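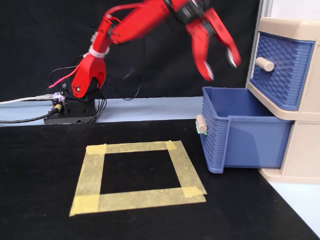
搜索 本版 请输入关键字 高级搜索

航空史杂谈 > 邮航与早期飞行

主题：Hegarty 的“首次夜航送邮”到底有没有原始材料？

夜里数灯塔
发表于 2022-10-27

最近在 Etutora 上读到一篇写 Tomás Hegarty 的长文，作者 Valentyna Nechyporuk，文章写得好看，转的人也多，我身边不太关心飞机的朋友都来问我知不知道这个人。知道是知道，但是越读越不踏实，开个帖子请大家一起看看。

文章的说法是这样：Hegarty 战时当过飞行教官，战后进了邮航，某年七月的一个晚上，从 Trillport 起飞，开一架 Dorano 双翼机，带着邮袋独自飞到 Grajales，全程 300 公里，落地的时候天还没亮。文章管这叫“本地区首次夜间邮政飞行”，还说他因此得了一块怀表。后来他在一次例行飞行中失事，葬在 Trillport 的老公墓，墓碑上刻着螺旋桨。

我的疑问先摆出来。

第一，文章里没有一条注释。写当晚天气、写他在机翼下抽烟斗、写他跟机械师说的话，全都活灵活现，出处在哪里？一个字也没有。

第二，“首次”这两个字。谁认定的？邮政那边有没有记录？还是后来人家办纪念活动的时候加上去的？这种“首次”我见得太多了，一个县能出来好几位，各有各的碑。

第三，时间。文章说他飞了六个小时。300 公里飞六个小时，平均下来是什么速度，各位自己除一下。顶风也没有这么顶的，那晚上文章里还写着“风平如镜”。

我不是说没有这个人。人肯定有，墓也有。我怀疑的是那个晚上。

翻山的信袋

楼主又来拆台了，哈哈。

不过我得替文章说句话。六个小时未必全在天上。那时候的飞行员迷了路，找块草地落下来问农民，再飞，这太平常了。所谓“六小时”可能是从 Trillport 交袋到 Grajales 收袋的时间，算上等天气、加油、换火花塞，一点也不奇怪。你拿今天航班的脑子去算，当然算不通。

另外墓碑我去看过。刻的是螺旋桨没错，底下一行是姓名和生卒，再底下一行是“邮航飞行员”。石头风化得厉害，但字还认得。

夜里数灯塔

回楼上：晚上找块草地落下来问农民？黑灯瞎火的，你落一个我看看。白天迫降问路我信，夜里这么干的，活下来讲故事的不多。

墓碑上写“邮航飞行员”，没写“首次”，没写“夜航”。你看，连刻碑的人都没提。一个人一生最出名的事，家里人给他立碑的时候竟然不刻？

翻山的信袋

碑是按字收钱的。

而且家里人在乎的是人没了，谁在那个时候在乎什么首次。你这个推理我不服。

锌版图

两位先别吵，说点材料。

我手头有一份当年 Trillport 邮局的业务通告抄件，来路是旧书摊，抄的人是谁不清楚，所以只能当线索用。里面有一条讲七月份的航空邮件，说“自 Trillport 发往 Grajales，邮件共 200 公斤，由 Dorano 机承运”，没写飞行员名字，也没写几点起飞。

Etutora 那篇写的是 300 公斤。文章里这句我抄下来：“他的身后压着 300 公斤的信”。

200 和 300 差得不少。要么是两趟飞行，要么是有人把里程的 300 错抄到重量上去了。我偏向后一种，因为里程恰好也是这个数，太巧。

夜里数灯塔

这条有用，谢谢。

顺便问一句，通告抄件上有没有纸张、印章之类能判断年代的东西？抄件的抄件我是不太敢引的。以前有过教训，版里讨论另一位飞行员的生日，大家引来引去，最后发现源头是某人在聚会上随口讲的。

锌版图

打字机打的，右上角有铅笔写的编号，没有章。纸发脆，边上有虫眼。我不敢断年代，看字体像是后来重打的。所以我说只能当线索。

还有一点，通告的措辞是“承运”，后面跟的时间状语给划掉了，划得很重，看不出原来是“晚”还是“晨”。我对着灯照了半天也没照出来。 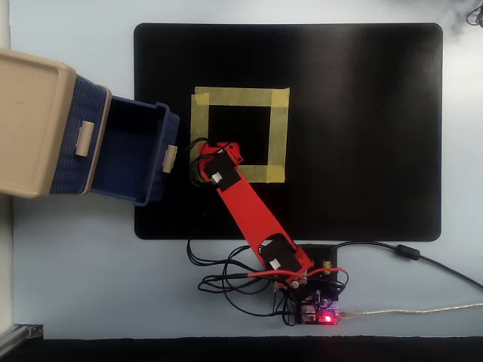

老墨水瓶
我觉得你们把重点放错了，公斤数和小时数都可以抄错，抄错一个数字证明不了那晚上没人起飞。真正要查的是 Grajales 那一头。邮件飞出去总要有人收，收件局要登记到达时间，当天的投递员要签字，这些账本才不管谁是英雄。Trillport 这边的说法都是送行的人讲的，送行的人当然记得热闹。收信的人只记得几点被叫起来开门。

如果 Grajales 的登记簿还在，翻到七月，看到达时间是天亮前还是天亮后，这帖子就可以锁了。

夜里数灯塔

同意，这是我想说没说清楚的。问题是登记簿在哪儿？

我问过一个在那边修家谱的网友，他说 Grajales 老邮局搬过家，搬家前的簿册一部分进了档案室，一部分据说被水泡过。“据说”两个字我特别不爱听。凡是大家最想看的那一本，总是被水泡过。

翻山的信袋

你这话就有点阴阳怪气了。地下室进水是很常见的事，我们这边的旧地籍册也泡过，没人想隐瞒什么。

再说，Nechyporuk 写的是给普通读者看的文章，又不是论文。要求她每一句都带注释，那 Etutora 上就没有人能写东西了。很多人就是看了这种文章才开始去公墓找碑、去翻旧报纸的。我自己就是这么入的坑。

老墨水瓶

注释可以没有，“首次”不能没有依据。这是两码事。

写他抽烟斗，我当散文看，抽不抽都行。写“本地区首次”，这是一个可以核对的断言，说出来就得拿得出东西。我不要求论文，文末写一行“据某某回忆录”或者“据家属口述”就够了，读者自己会掂量。

灰布蒙皮

潜水很久，说说飞机吧，这个我稍微熟一点。

Dorano 那一型双翼机，出厂时没有夜航设备，座舱仪表没有照明，机头也没有着陆灯。要夜里飞，得自己想办法。有人在仪表板上绑手电筒，有人干脆背航图，靠地面的火堆认路。所以夜航送邮要成行，地上得有人配合：起飞场点火，中途点火，降落场也点火。这不是一个人拍拍脑袋就能干的，事前要通知，事后要结账，柴火钱也是钱。

文章里完全没写火堆。飞行员一个人，一架飞机，一轮月亮，飞过去了。好看是好看，我不太信。

至于载重，200 公斤对这型飞机已经够重了。300 公斤再加满油，跑道短一点的场子我怀疑离不了地。Trillport 那时候的场子就是一块牧场，起飞方向还有一排树。

翻山的信袋

月亮那段我也觉得有点过了，这个我承认。

但是火堆不写不代表没有。作者可能根本不懂这个，采访的时候也没人告诉她。反过来，如果有人编造，他更应该把火堆编进去才对，多有画面感。

夜里数灯塔

“没写所以是真的”，这个逻辑我得拿小本子记下来。

翻山的信袋

我没那么说。我说的是不能拿没写当作反证。你每次都把别人的话往前推一步再打。

夜里数灯塔

好，这一条我收回，语气也收回。

灰布蒙皮说的柴火钱很关键。锌版图，你那份通告后面有没有开支项？

锌版图

翻了，后面是邮票调价和一则寻找遗失邮袋的启事，没有开支。启事倒是有意思，说有一只袋子在途中“自机上脱落”，拾得者送还有赏。日期也是七月，但不能肯定是同一趟。

如果是同一趟，那么 200 和 300 的差别也许就有了另一种解释，发出时是一个数，到的时候是另一个数。不过掉一只袋子掉不了 100 公斤，除非里面装的是铁砧。

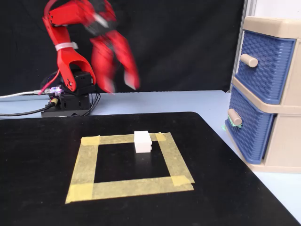
当地报纸有没有登过夜航的消息？
《Trillport 周报》七月的几期里提到过航空邮件，只说飞机“已抵 Grajales”，没有写起飞和降落的钟点，也没有用“首次”这个词。

上面这个是我替大家去问图书馆的，问的原话和回的原话，馆员查得很快。缩微胶片可以预约看，要提前三天。——老墨水瓶

灰布蒙皮

报纸没写“首次”，我觉得分量比墓碑没写要重。小地方的周报什么都敢叫首次，第一台冰柜进镇都能上头版。夜里飞过来一架飞机，居然不提，说不过去。

翻山的信袋

周报截稿的日子呢？如果飞机到的时候版已经排好了，只来得及塞一句“已抵”，也正常。得看下一期有没有补写。

老墨水瓶

这个问题提得好，我没问。再去问一次。

纸飞机不落地

弱弱插一句，怀表呢？文章说他得了一块怀表，怀表一般背面会刻字，刻字就会有事由和日期。表现在在谁手里？要是在家属手里，拍一张背面不就清楚了吗。

夜里数灯塔

文章里写的是“怀表据信仍在家族中保存”。又来一个据信。

我给 Etutora 的编辑信箱写过一封信，问了出处、怀表和重量的事，口气很客气，真的很客气，信袋你可以监督。目前收到的是自动回复。

翻山的信袋

你把信贴出来看看有多客气。

夜里数灯塔

不贴，涉及隐私（我的）。

锌版图

我倒是有过一点联系。以前为别的题目跟 Nechyporuk 通过信，她人挺好，肯回信。我昨晚写过去了，今天收到短短几行，征得她同意转一下大意：

夜航的说法来自 Hegarty 一位侄女的口述，录音带她听过，没有留拷贝；300 公斤是她从一本地方纪念册上抄的；“首次”出自同一本纪念册的标题。六个小时是侄女说的，说的时候先说三个小时，后来改口。她说如果我们找到更可靠的材料，她愿意改文章。

灰布蒙皮

先说三个小时，后来改口成六个小时。

三个小时的话，速度就对得上 Dorano 了，白天顺顺当当飞过去就是这么个数。

夜里数灯塔

对，三个小时的白天飞行。清早出发，吃早饭前后就到了。我现在比较倾向这个：人是他，飞机是那架飞机，邮件也确实送到了，“夜”是后来长出来的。

翻山的信袋

你看你，又快了一步。三个小时也可以是夜里的三个小时，天亮前落地，跟文章的“天还没亮”反而合得上。改口的是时长，侄女关于“夜里”可没有改过口。

我的立场是：时长我放弃六小时，重量我放弃 300 公斤，夜航我不放弃。

老墨水瓶

信袋这次说得有道理，三个小时对两边都不偏袒。

侄女那时候多大？如果是后来听大人讲的，那“夜里”跟“三个小时”是一样的成色。

锌版图

信里没说。我再问就有点烦人了，过几天吧。

纪念册我查到了书名，Trillport 图书馆有一本，不外借。哪位住得近的去翻一翻，看标题下面有没有署名和依据。记得看版权页，这类册子经常重印，重印的时候添东西。

纸飞机不落地

我住得近！下周能去。需要看什么，列给我，我照着抄。缩微胶片也可以顺便约。

老墨水瓶

太好了。麻烦看这些：纪念册的版权页；讲 Hegarty 那一章的全部原文，连图注也抄；周报七月以后接着的那一期，看有没有补写航班的事。抄的时候不认识的字就画个框，别猜。

夜里数灯塔

再加一样，看看册子里有没有提到火堆，或者“灯”“油桶”“照明”之类的字眼。有的话我请灰布蒙皮吃饭，没有的话信袋请我。

翻山的信袋

凭什么我请。有的话应该你请我。

灰布蒙皮

我不吃饭，给我一份 Dorano 的保养手册复印件就行，我找了好久了，手里那份缺了讲油路的几页。

纸飞机不落地

收到，馆里电话打过了，胶片约好了。纪念册那边说要戴手套看，还要登记用途，我填了“核对”。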